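Listham rations its recycling sorting, and its patience

4 July 2026

The town of Listham has a new rule for household recycling, its second this year, and residents spent most of this week's public meeting trying to learn what it is.

Under the plan, which starts later in July, every home will sort its recycling into separate bags by material and carry them to the curb before breakfast. The old rule, which had everything going into one bin, was dropped after the hauling company, Forkier, sent back a load it described in a letter as "mostly lasagna."

Fergal Geraghty, who runs sanitation for the town, opened the meeting with a slide show. The projector gave up on the second slide. He carried on from memory, and by his own account his memory of the plastics section was not strong.

"If it's clean, we want it," he told the room. "If it's got food on it, we don't. I don't know how much plainer I can be."

He was asked to be plainer for the next 36 minutes.
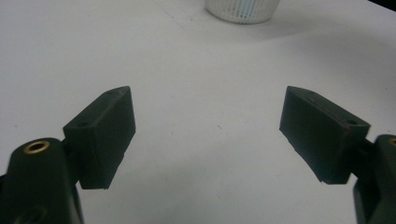 The sticking point was peanut butter. Forkier will turn away any jar with food left inside, and the town has decided that a rejected bag will earn the household a warning, then a fine of $36. Yvonne Naylor, who has lived on Mill Lane long enough to remember when the town burned its trash in a pit, wanted to know how clean a jar had to be. Clean enough to eat from? Clean enough to show company?

Geraghty said a quick rinse would do. Naylor said a quick rinse had never done a thing to peanut butter in her lifetime, and that she would be running the hot tap for ten minutes to save the planet. This got the loudest applause of the night.

Ludger Fuchs, a retired plumber, rose to warn against pouring the rinse water down the drain if it was greasy. Asked where it should go instead, he said that was a matter for the sanitation office. The sanitation office wrote it down.
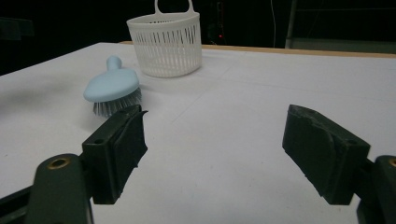
Money came up next, as it does. The town has set aside $3000 to explain the rule to the public, most of it for a printed guide that will go out to all 719 homes on the collection route. An early draft was passed around and spent a page and a half on how to wash a bottle with a narrow neck. Fuchs thought a person could be trusted to find a brush, even a plain light-blue one like the one lying on the white tabletop, and get on with it. Geraghty said the section would be trimmed. Naylor asked whether the guide itself could be recycled. It has a glossy cover, so it can't – at least not in the paper bag.

There was some support for the plan. Rozália Doležal, who moved to Listham two years ago from a building where the trash went down a chute and was never spoken of again, said she had been sorting at home since spring and found it took her very little time. She offered to show anyone who cared to stop by. Several people thanked her in the tone people use for marathon runners.

Fouad Saber, owner of the Mugo coffee shop, asked about paper cups. Paper cups are not paper, Geraghty explained, on account of the lining. They are not plastic either. For now they go in the regular trash, along with pizza boxes, unless the lid of the pizza box is clean, in which case the lid may be torn off and sorted by itself. Saber asked if he should put up a sign. Geraghty asked him to hold off until the wording was settled.

Warnings only will be handed out for the first month. Bags for the new system can be picked up at the town office during regular hours. They come in a single color for now, with stickers to follow.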